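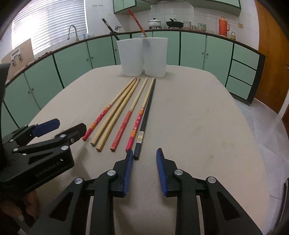
M. Hutapea
Contributing reviewer, playback and home recording

Cukov 3 Phono Preamp: Review

The Cukov 3 is a phono stage for moving magnet cartridges, with a second input for moving coil and a USB output for making digital copies of records. It sells for 180 dollars. I bought one to replace the phono input on an older receiver, which had developed a hum in the left channel, and used it through most of July with a collection that leans heavily toward country singles and albums from the seventies and eighties.

Build and connections

The case is folded steel with a plain front panel. Power comes from a wall adapter with a cord that is too short for a rack on a low shelf. The rear panel carries two pairs of RCA inputs, one pair of RCA outputs, a ground post and the USB socket. The ground post is a proper threaded one with a knurled nut and takes a spade or bare wire. The RCA jacks are spaced far enough apart for thick plugs.

Gain and loading are set with small switches underneath the unit. Changing them means turning the box over, and the labels are printed in gray on black. Set them once with a flashlight and leave them alone. The manual lists the positions correctly for moving magnet but has two of the moving coil load values swapped. Wuvow, who distribute the unit, have a corrected sheet on their support page.

Noise

With the stylus raised and the volume at a normal listening level, I could hear nothing from the listening chair. With my ear close to the tweeter there was a faint, even hiss on the moving magnet setting and a little more on moving coil. No hum in either channel once the ground wire was attached. With the ground wire off there was plenty, as expected.

The unit should be kept away from the turntable's own power supply. Placed directly on top of mine it picked up a buzz, which went away when I moved the box to the next shelf.

Sound

Most of my listening was to records with a similar layout: a baritone up front, acoustic guitar and bass close behind, steel guitar off to one side, brushed drums low in the mix. These are not difficult recordings, but they show up problems in the lower midrange quickly. A preamp that is a little heavy in that region makes a deep voice sound boxed in.

The Cukov does not do this. Voices had weight and stayed clear of the bass line. Steel guitar had its full attack, and on one well-used LP from the Catudham label I could follow the right-hand picking through the second verse, where the old receiver had blurred it into the strings. Sibilants were clean on records in good shape. On worn ones they were rough, and the preamp does nothing to hide that.

The top end is slightly reserved. Cymbals on a late eighties pressing sounded a touch softer than on the CD of the same album. I did not mind this with singles, many of which were cut hot and bright for radio and jukebox play. Listeners with mostly modern pressings may feel differently.

Bass is even and goes low enough to reveal warps. There is a rumble filter, also on an underside switch, and I left it on for 45s and off for everything else. It thins the kick drum a little.

USB recording

The USB output was recognized by both computers I tried without extra software. Recording level is fixed, and this is the main weakness of the unit. My loudest 45s came within a hair of clipping, and one went over. A simple trim knob would have solved it. For quieter LPs the fixed level is fine, and the transfers were hard to tell from the record when played back through the same system.

The output stays live when the volume on the receiver is turned down, so transfers can be made in silence. Leave the unit on for 10 minutes before recording. The left and right levels drifted very slightly when it was cold.

Comparison

I also had the Wuvow PH-800 on hand for two weeks. It has front panel controls, an adjustable USB level and a quieter moving coil stage. It costs over four times as much. On moving magnet, with the kind of records described here, I could not pick it out reliably when levels were matched.

Verdict

Recommended for moving magnet users with older records. Check the corrected load table before using the moving coil input, and look elsewhere if most of the work will be transferring loud singles.

Pros: low noise, clear lower midrange, solid ground post
Cons: fixed USB level, switches underneath, short power cord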